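Repairing a deep scratch in a painted children's table

The finish on a small Sinon table used in our reading room has been scratched through to the bare wood. The mark is five inches long. Please advise whether the entire top must be repainted or whether a local repair is acceptable.

Posted by Eritz Reading Room

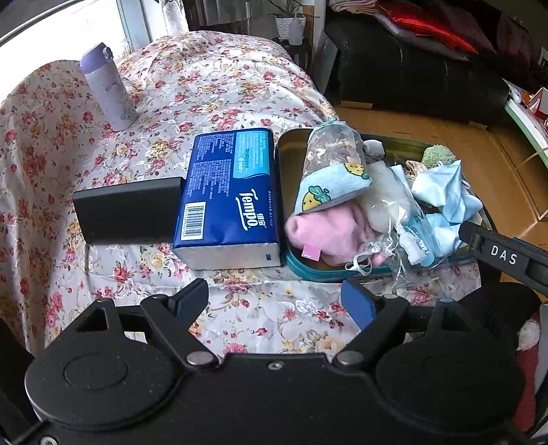
Sfeir Furniture Care
A local repair is acceptable where the scratch is narrow. Clean the area with mild soap and allow it to dry overnight. Apply wood filler with a plastic knife, let it harden, and sand it level with 60 grit paper followed by a finer grade. Two thin coats of matching paint should then be applied. Please confirm that the paint is rated for children's furniture before purchase.

Drandenent
The above is correct except for the sandpaper. 60 grit is too coarse for a painted top and will leave marks that show through the new coat. Begin at 180. Members are also advised to test the color on the underside, as older paint will have faded.

oldpine2000
We repainted the whole top. It took a weekend in August and looks fine.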